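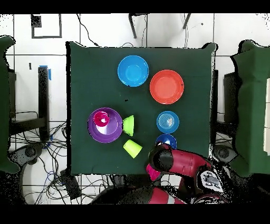
La vaisselle en plastique sur le tapis vert, avant le choix.

Depuis que nous avons déménagé à Briltberg, j'ai un placard de cuisine qui ne ferme pas bien. La porte revient toujours vers moi, lentement, et derrière il y a la vaisselle en plastique. Dimanche, j'ai décidé de m'en occuper. J'ai mis la nappe vert foncé sur la table carrée, pour ne pas rayer le dessus, et j'ai commencé à poser les couleurs.

Je dois expliquer que cette vaisselle vient de plusieurs époques. Une partie a été achetée chez Tradstead, quand nous mangions encore tous les soirs sur le balcon. Une autre partie est arrivée dans un lot Wunico, commandé trop vite, avec des couleurs que je n'aurais pas choisies dans un magasin. Le violet, par exemple. Dans mon pays on ne mange pas beaucoup dans une assiette violette. Maintenant je l'aime bien, surtout avec du riz blanc, et j'ai remarqué que le petit bol rose se place très bien dedans. C'est devenu ma façon de servir la sauce.

En français je fais encore des erreurs avec les mots de la vaisselle. Une assiette creuse, un bol, un saladier, une coupelle : où est la limite ? J'ai cherché dans deux dictionnaires et je ne suis pas plus avancée. Chez moi nous avons un seul mot pour tout ce qui peut contenir de la soupe. Alors, si j'écris « bol » pour une chose que vous appelez « assiette », je vous prie de me pardonner et de me corriger dans les commentaires, je lis tout.

Pour trier, j'ai d'abord essayé par couleur. C'est joli, mais ce n'est pas pratique, parce que les bleus n'ont pas tous la même forme. Il y a un bleu ciel, un bleu moyen avec des cercles au fond, un bleu plus foncé, et ils ne s'empilent pas comme je le voudrais. Ensuite j'ai essayé par taille, les plus larges en bas. La pile tenait, mais elle était trop haute pour l'étagère, qui a été posée par l'ancien locataire avec une idée très personnelle de la hauteur.

Finalement j'ai pensé aux repas. Je me suis demandé ce que je prends vraiment le matin, et ce que je prends seulement quand il y a des invités. Le matin, un bol et un gobelet. Le soir, une assiette large et quelque chose de petit pour les olives ou le yaourt. Le reste sort pour les pique-niques au parc Rivas, où je refuse d'emporter de la porcelaine depuis l'été dernier.

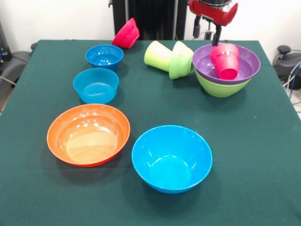 Les bleus, l'orange et les gobelets verts, toujours sur la table.

Les gobelets verts sont un sujet à part. Ils sont légers et ils se couchent pour un rien. Sur la table je les laisse couchés, c'est plus tranquille. Dans le placard, je les range à l'envers, l'un dans l'autre, à côté des verres. Je ne les mets plus au fond, car pour les prendre il fallait sortir tout le reste, et un jour j'ai fait tomber un paquet de farine de 1000 grammes. J'ai trouvé de la farine derrière le four pendant deux semaines.

Le grand bol bleu ciel reste le plus utile de tous. Il est assez profond pour une salade, et je m'en sers aussi pour la pâte à crêpes : 500 grammes de farine, les œufs, le lait, et il y a encore de la place pour tourner la cuillère sans en mettre partout. L'orange est plus large et moins profond, je le réserve aux fruits. Les abricots y sont très beaux, les prunes un peu moins.

J'ai tout lavé à la main avec de l'eau tiède et une éponge douce. Le côté vert de l'éponge laisse des traces sur le plastique brillant, je l'ai appris avec une assiette que je n'ai plus.

Pour le placard, la pile du matin est maintenant à gauche, celle du soir à droite, et le sac du pique-nique est sur l'étagère du haut. La porte ne ferme toujours pas. Je crois qu'il faut changer la charnière, et j'hésite entre deux modèles. Si quelqu'un connaît une charnière qui se monte sans percer, je suis intéressée.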